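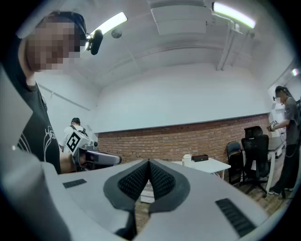
Homa Tehrani says I am cleaning the grip pads way too often and that the alcohol is what's making them go shiny, and she wanted that written down before I went and did another pair. So, written down! I went and looked at the old left pad under the bench lamp and she has a point, the dots are flattened on the part near the tip and nowhere else, but that's also where the pads touch each other first when you close on nothing. Could be wear, could be wipes. From now on it's a damp cloth at the end of the day and alcohol only when there's tape gum on them.

July, Clurkcombe room, notes on unit 36 (the gray one). Started a bit after 9:40.

What was wrong with it: the fingers closed crooked. The right pad got to the middle before the left, so anything thin got pushed sideways and picked up at an angle. Width reading at full close was 2 mm when it should be zero. Kamran had been working around it by squeezing harder, which got the number down and I think bent something, because the trigger felt mushy yesterday and it never used to.

Took the top cover off, four screws, one of them already chewed up (replaced it from the Lestden kit, same length, slightly darker head, fine). The linkage itself was OK. The right finger carrier had walked along its rail because the little set screw was barely in. No thread locker on it at all that I could see. I pushed both fingers together by hand, got the seam dead center over the scribed line, then tightened left, checked, tightened right, checked. It moved when I tightened right. It always moves when you tighten right! Third go I held the pair shut with a rubber band and that did it. Blue thread locker, tiny drop, 2 hours before anybody squeezes it.

While it was open I blew out the vent and the grille. Lots of gray fuzz in there, mostly around the fan side. I'd like that to be a regular thing, maybe every time we swap pads.

New pads: these are from the Trimari sheet, cut on the same template as the last ones. Peel, press, leave a weight on. Don't start pressing from the middle or you get a bubble along the seam edge, ask me how I know. I put the dotted side facing in, obviously, but Itsuki did find one on 37 last month with the backing film still on it, so check.

Close test after the locker had set:
full close, reads 0
card stock between the pads, holds it straight, no twist
marker pen, lifts and stays put when I wave it around
the small plastic lid, still slips if you catch it by the rim. It slipped before too so I'm not counting that against the repair.

Then markers. The square on top of the white one had a lifted corner, and with a lifted corner the pose jumps when you roll your wrist. I peeled the whole thing and stuck a fresh print down, same ID, same size, checked with calipers this time. Matte paper please, Mehrangiz printed a batch on the glossy stuff and under the ceiling tubes it washes out completely at some angles. The glossy ones are in the drawer with a big X on the envelope.

Walked all of them round the room slowly with headsets on to see if tracking holds. It mostly does. Worst spot is when you turn your back to the others and hold the tool close to your chest, then the marker just isn't in anybody's view and you get a gap. Elbows out a little helps. Amirhossein suggested a second marker on the side of the nose and I like it, but there's a curve there and a bent square is worse than no square, so it would need a flat plate glued on first. He's going to draw one up. No rush.

Cables: the waist one needs a strain relief at the plug end. I put a zip tie on for now, loose, so it can turn. If it drops out during a take, look there before you restart everything. I lost a good chunk of the morning restarting everything.

Battery on 36 came off the charger full and was at 80 percent after the afternoon run, much better than I expected, so I'm dropping the idea that the fan was eating it. The fuzz can't have helped though.

Left to do:
thread locker on 37, same set screw, before it walks too
ask Mohammadi whether they sell the trigger spring by itself, I don't want to buy a whole handle for one spring
re-zero both after the springs, whenever that is
write the close test on a card and tape it inside the cabinet door

Kamran tried 36 at the end and said it feels stiffer. It is stiffer, I tightened it. Told him to give it a day and to stop squeezing past the stop. He closed it a few more times, looked at the seam, and handed it back without arguing, so I'll take that.

Old pads are in the bag marked L and R in case Homa wants to compare them with whatever the new ones look like next month. Screws I took out are in the same bag, minus the chewed one.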